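Skeltville Residents' Group
Home
Meetings
Contact

Minutes, March meeting (the one with the gripper demonstration)

Taken by me, Fouzia Minhas, as Jawad had the biscuits and a sore wrist. Corrections to me before the next meeting please!

Present: Areeba Yousafzai (chair), Waqas Hayat, Shazia Mengal, Jawad Sandhu, me, and from Clenel our two visitors, who asked to go down simply as "Clenel". Apologies from the Zaidi household.

1. Last minutes
Agreed, after Waqas had his parking remark taken out. I have taken it out.

2. The demonstration
We moved this up the agenda so the visitors could get their train. Clenel are looking for homes and community rooms to take part in their tidying trials, and Areeba had invited them to show us the work before we said yes or no to anything. I'd expected a sort of metal butler, I think we all had, but the tools are held in the hand. You work them yourself, one in each hand, and pick things up and put them down while a camera on the tool records it all. The recordings go off to teach a robot arm later on.

They'd spread things over a bright children's mat, with soft toys lined up along the back of the sofa, and the jobs were everyday ones: lift this, pass that across, put it in the box. 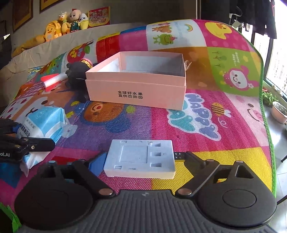

Shazia asked what happens if you drop something. You carry on and pick it up again, and they keep the recording either way. She then asked if it was tiring and was told most people stop for a break after 20 minutes, which seemed fair to me. Jawad wanted to know the weight of the tool and they said they'd send it on (ACTION: Clenel).

Waqas had the first go from our side and was much too fast - he does everything like that - and had to be asked to slow down. Areeba went next and was very good, annoyingly so. I had my turn after her and I'd say the hard part is that your fingers want to do the work and you have to let the two tips do it instead. Flat things are easier to get hold of by the edges. Small round things I never did get the hang of.

Questions from the floor. Who sees the recordings? Clenel's own staff and the people at Rumetti who sort them. Are faces kept? They said faces are blurred before anything is passed on, and Shazia asked for that in writing (ACTION: Clenel, to Shazia). Is there any money in it? A payment per session, sum to be confirmed, and Areeba said we wouldn't discuss it until we had it on paper.

Jawad asked whether it had to be toys or if he could do his shed. Nearly anything will do, apparently, provided it can be gripped safely. No knives or glass. He seemed pleased about the shed.

We finished with a second round where two tools are used together, and I much preferred watching this to doing it. I kept forgetting which hand I was meant to be thinking about.

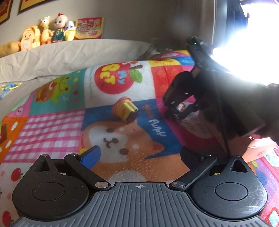

3. What we decided
Agreed in principle to offer 2 sessions, on a Tuesday, subject to the letter about faces and the payment. Waqas against, on the grounds that he'd like to see the robot first. I've noted that as asked.
ACTION: Areeba to reply to Clenel.
ACTION: me to put a sign-up sheet on the board.

4. Money
Balance stands at £403. Shazia proposed spending £30 on a new urn. Carried, all in favour, quickest item of the evening.

5. Any other business
The gate still sticks. Jawad will look at it when his wrist is better.

Next meeting same time, 7.30, at Shazia's.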